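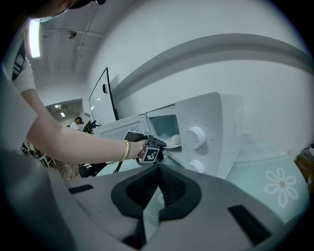 Kitchen task operator (two posts), Jernar canteen services

We are looking for two people to join our kitchen team at the Cairns site from July. Until last year all the work in our staff canteen was made by hand. Now we are preparing robots to take over the small repeated jobs, such as putting a plate in the microwave or taking it out, and the robots must learn these jobs from people who know them.

What you will do

You will use a hand-held gripper to do normal kitchen tasks, many times and with care. A good day is 100 clean recordings per person. In the second half of the shift you serve at the counter as before.

What changes, and what does not

We want to be open about this point. The 17 colleagues of the canteen keep their contracts and their hours. Less time will go to reheating and carrying, and more to cooking and to the guests. Some colleagues like the new work very much, others find it slow and a bit hard for the wrist. For this reason we change the task after every 53 minutes.

What we ask from you

Steady hands and patience. Experience in a kitchen is welcome. You do not need to know anything of computers, we teach you the Drolto software in your first week.

How to apply

Please write a short letter to Elspeth Gunn, canteen manager, and tell her which hours are possible for you. Questions about the recordings can be sent to Davina Yule. Applicants are invited to try the gripper for one hour before they decide, and this hour is paid.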